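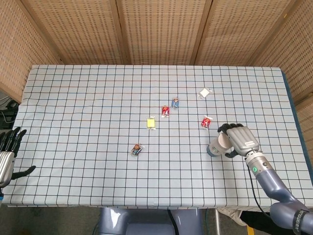 Does the Lustevness protocol oblige Skivier to pull its border guards back before the monitors arrive? The order runs the other way: monitors deploy first, and the guards have 70 hours from the monitors' first signed report to leave the strip.

The confusion comes from the summary that went around in April, which merged Articles 4 and 6. Article 4 sets the withdrawal line. Article 6 sets the clock. Read alone, Article 4 looks like an immediate duty, but its second paragraph makes it "subject to the sequence in Article 6."

On 14:20, Amr Belkadi wrote:
> Frida, two points on your draft note. First, you give the strip as
> 54 kilometers. The annex map gives 54 for the land section only. The
> river section is listed separately and has its own rules on patrol
> boats. Second, you say Berrada "guarantees" the withdrawal. I can't
> find that word in the English text. Is it in the other one?

On the first point, agreed, I will change it to "land section." The river rules are in Annex C and I had left them out on purpose, as they don't enter into force until both parliaments vote.

On the second, the other language version uses a verb that can be read as "guarantee" or "vouch for." The English has "undertakes to facilitate." Article 19 says the English prevails in a dispute, so I will use "facilitate" throughout. Berrada's foreign ministry used the stronger word at its press briefing. A briefing does not amend the text.

Still open: the number of monitors. The protocol allows up to 220. The Titwood delegation asked for 440 and dropped the request in the last round, but the cost table still appears to be built on the higher figure. If anyone on the list has the revised table, please send it to me directly and I will circulate the corrected pages with the next version of the note.

Also, Amr, your copy of Annex B is missing the signature page. Mine has it. Attached.

Frida Dalsgaard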